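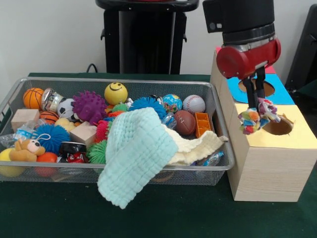

The toy basket problem

By Guilan Ye

Every house with a small kid in it has one. The basket. You buy it for toys, and by September there's a towel in there, a plastic bag, a jar, and something round and black that rolled in from another room. Everything you own that bounces, plus laundry.

I went to Clarnwood to talk to people about this because Clarnwood has a toy library, a good one, 189 members, and they see a lot of baskets. People bring them in whole. Dump them out on the table and ask for help.

First thing I learned - balls are the trouble. Balls multiply. Birthday bags, dentist prizes, the bin by the register. A basketball one, then a second basketball one, the soccer ball, the spiky ones in every color, a smiley face, a little globe. They sit on top and you never see what's under them. Under them is usually the good stuff.

"Take the balls out first and see what you have left," I was told in Odstead, where the same library runs a smaller branch out of two rooms over a shoe repair. What was left in mine was a football, some wooden blocks, a bear and half a puzzle.

So, balls get their own home. A mesh laundry bag on a hook is fine. Cost me 2 dollars.

Second thing. Sorting toys need to stay together. A wooden shape sorter without its shapes is just a box with holes in it, and the kid knows it. Blocks go back inside the sorter, lid on, every night. Same for anything with a tray. An orange tray with little compartments looks like it ought to hold something, and mine did once, no idea what. It went in the donate pile and then came out again twice.

Rope toys. Lots of argument over these. One mother swore hers belonged to the dog, her son swore otherwise. If you have both a dog and a toddler, pick a side and use seperate baskets. Wash whichever one lost.

Soft toys. Bears at the front, leaning over the rim, where a kid can grab one by the head. I tried putting them in a drawer. Lasted an afternoon.

Then the wire basket itself. I like them. You can see through the mesh, near enough, and crumbs fall out the bottom insted of collecting. They're noisy on a bare floor, so put a cloth under it. Mine sat on an old tablecloth all fall. Check the rim for sharp ends before you buy, run your whole hand around it.

How long does it take? A full dump and sort, 25 minutes with a three year old helping. 90 if they find the smiley ball. Do it on the floor or a table with a dark cloth, the small stuff shows up better.

And throw out the plastic bags. First, before anything. There's always one crumpled down the end and it should not be in with toys at all.

The Clarnwood library takes clean toys all winter. Balls too, but they would like you to know they have plenty.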